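Block paving on a shared access road, joints keep emptying

paverjoint
Posted 07:16
Replies: 6

We look after the access road at Worelen, 425 m of concrete block, herringbone, laid on a sharp sand bed with kiln-dried jointing sand. The joints are losing sand faster than we can top them up. The blocks are still level apart from one stretch near the bend where I can feel movement underfoot. The contractor (Brarier) wants to lift the lot and relay on a bound bed. Is that overkill?

kerbline_28
Depends on traffic. Herringbone is the right bond for vehicles, so the pattern isn't your problem. What are the edge restraints, and what goes over it?

paverjoint
Precast kerb on a concrete haunch, both sides. Cars, delivery vans, one bin lorry a week. It was swept by a suction machine until last November, then by hand.

dampcourse
Suction sweeper is your culprit. They pull unbound sand straight out of new joints. Stop using it for the first few months after laying and have the operator turn the suction down after that.

kerbline_28
Disagree, at least as the main cause. A sweeper takes the top few millimetres. If joints are emptying to half depth, the sand is going down, so the bedding is going somewhere too. I would open up a square metre at the bend and look at the sub-base before arguing about machines.

grit_and_fines
Both of you are assuming clean joints. On the herringbone roads I deal with, the trouble is dirt sitting on top. Two from a road with the same sort of bond:

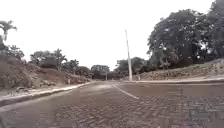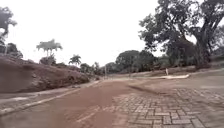
Silt in the joints is poor jointing material. It shrinks as it dries, holds water when it doesn't, and gives you much less interlock than a graded sand. Before you refill anything, rake out to at least 16 mm and see what comes up. If it is brown and sticky, adding kiln-dried sand on top is a waste of bags.

dampcourse
Raking 425 m of road by hand. Good luck with that.

grit_and_fines
I said before you refill. Do a trial strip first. A low-pressure wash with the lance held shallow does the job on the rest, then let it dry out fully.

paverjoint
Raked a short length this morning. Top layer was silt, clean sand below it. At the bend the sand was missing completely and I could push a 500 mm steel rule down beside the kerb further than I liked.

kerbline_28
Then there is a void at the kerb. Check the gully connection. A cracked pipe will take bedding sand for years with hardly a mark on the surface.

dampcourse
Fair enough, I'll give you the bend. I still say the sweeper for the rest of it.

paverjoint
Camera survey of the gully is booked. Sachdeva quoted for a polymeric sand, Pornico for a plain graded one. Any preference?

kerbline_28
Plain graded. Polymeric is fine on a patio but I would not put it under a bin lorry. Leave both quotes until you have the survey back.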